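Back at it, sorry for the gap

ok so I have been sitting on this Trutus EP since September and it's time to get some words down before I lose the thread again. Typing this with the record on. Second coffee. Neighbor is up too, I can hear his TV.

The EP is called Ninalside, four tracks, 20 minutes and change. Fadwa Cherkaoui does the whole thing herself under the Trutus name. If you caught the Cuevas split last year you already know the sound: dry kick, hardly any reverb, a bass line that sits a little behind the beat and just stays there. I played that split to death. I think I wore out side B.

This one is warmer. Slower too, mostly. Opener is "Low Tide Office" and it takes its sweet time, two full minutes of hats and one organ chord before anything happens down low. First listen I thought I had the wrong speed. I did not have the wrong speed. Then the bass comes in and ok, fine, I get it. It's a great first record for a night, the kind you put on while people are still holding their coats.

"Prisen" is the one everybody is going to play. Already are playing, going by the sets I've heard. There's a vocal chopped down to one syllable, sort of an "ah" or an "uh", and it moves around the beat in a way I can't count. I tried to loop four bars of it to mix out of and got it wrong six times in a row. In my own kitchen, thank god. The trick, I think, is to leave it alone and come out on the break, where she drops everything but the clap. Long break. Loads of room. 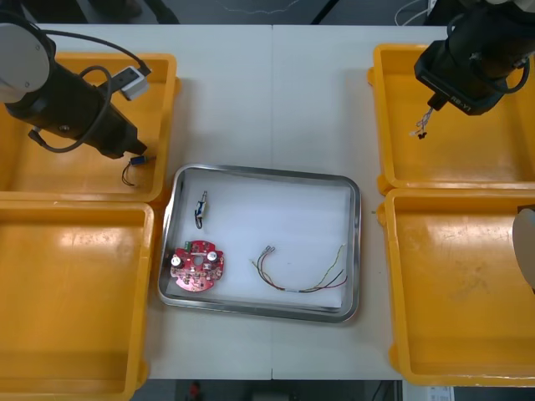
Nataša Radonjić thinks I have this backward and that the B side is the whole reason to own it. She wrote me a very long email after I played her the rips. Her line was that "Prisen" is a good tune with a hook stuck on so the A side has something to sell, and that the last track, "Second Ferry", is where Fadwa stops being polite. She also said my needle is shot and I should quit reviewing low end untill I replace it. Fair.

So I went back to the B side with a new needle. And, well. She's mostly right. "Second Ferry" is seven minutes of almost the same bar. Almost. The filter on the stab opens so slow you don't catch it, then around the middle the hats go to shakers and suddenly it's a different record. No big drop. No vocal at all. Played loud it's a bit scary, played quiet it's the best thing to cook to that I own. I still think "Prisen" wins the party. We can both be happy.

The other B side cut is an edit of the opener by Reto Baumgartner and I want to like it more than I do. He speeds it up, puts a big old rave piano over the organ, and the two are just a hair out of tune with each other. Maybe on purpose? With Reto you never know. His own stuff from the tape days was full of that. Here it makes my teeth itch. Somebody out there will love it at 3 am and good for them.

Pressing notes for the nerds: mine is quiet, a little off center on B, nothing you'd hear unless you go looking. 900 copies, hand stamped, no sleeve art, just the plain brown one. The stamp on mine is crooked. Loud cut too, so watch your gains if you're coming out of something older, I nearly took my own head off.

Digital is out as well and has a longer version of "Second Ferry" that I haven't gotten to yet. Darmawan Mandagi played what must have been that one on his radio show, last half hour, right after a long beatless thing I still need an ID on. If anyone knows it please tell me. Strings, tape hiss, a woman counting in maybe Portugese. It's been stuck in my head all week.

Other stuff quick, I have to be out the door:

The Iraís Ibarra album is real good and I'm only halfway through it. More when I've finished.

Selling some doubles again, mostly US house, a few Italian things with beat up sleeves. List goes up tonight if I get home before midnight. Same deal as last time, first email gets it, no holds, I pack them properly.

And yes the mix is coming. It's recorded. One really bad blend at the 40 minute mark that I keep meaning to redo and probably won't.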